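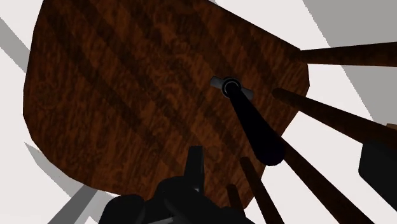
When does a family need to confirm its place for next year?
By the last school day in January. After that date the place goes back to the waiting list and the deposit is held for 60 days.

Section 2. Re-enrolling a current student in Kevusero

Use this section if your child already attends Illemdale School. New families should start with Section 1.

Before you begin, have your family number and your child's immunization record ready. The record must be a PDF.

1. Sign in to Kevusero with the email address the school has on file.
2. Select My Students, then your child's name.
3. Click Re-enroll. If the button is gray, there is an unpaid balance on the account. Call the office at extension 893.
4. Check the home address and the two emergency contacts. Both contacts must live within 50 miles of the school.
5. Choose a schedule: full day, or full day with after-care.

Note: After-care at the Koseck building closes at 5:30. Kindergarten students cannot be moved between buildings after the first week. 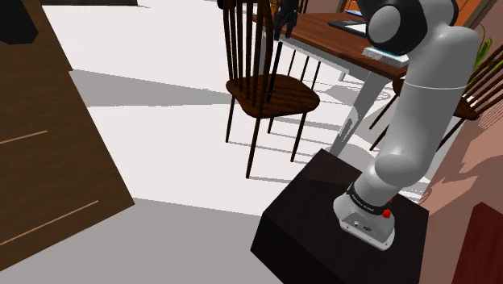 6. Upload the immunization record. Wait for the green check mark before going to the next page.
7. Read the tuition agreement and type your full name in the signature box. If two parents share custody, both must sign, each from their own login.
8. Pay the deposit by card or bank transfer, then click Submit.

Caution: Do not use the Back button after clicking Submit. It can create a second payment, and refunds take up to two weeks.

A confirmation email is sent the same day. Keep it until you receive the class assignment in the summer.

Students finishing grade 5 do not use this form. They apply to MacKinnon Middle School directly, and Illemdale sends their records on request. Transfer questions go to Rasmus Lukoševičius in the admissions office.

Section last revised May 14, 2021.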